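I gave up on tidy drawers last December, somewhere between the third junk drawer and a bag of cables I'd carried through 2 apartments without ever opening. I live in Skelmont, where the closets are tiny and the rents aren't, so everything I own has to be somewhere I can see it.

My friends swear by boxes with lids. I tried them! A lid, for me, is a way of losing scissors. I put the good pair in a Katotine box (very pretty, soft green) and bought new ones on Friday because I'd forgotten which box it was. 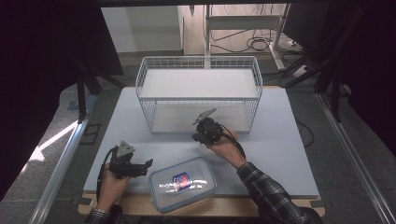 *White wire mesh, with a shelf across the top and another lower down.*

So now it's open storage all the way – baskets, hooks, a rail over the sink. Yes, it gets dusty. My sister thinks the kitchen looks like a hardware store, and she may have a point. But I cooked dinner last night without opening a single cupboard, and I found the garlic press, missing since we moved from Firkeck. It was in a lidded box, of course, under the birthday candles and a phone charger for a phone I no longer have.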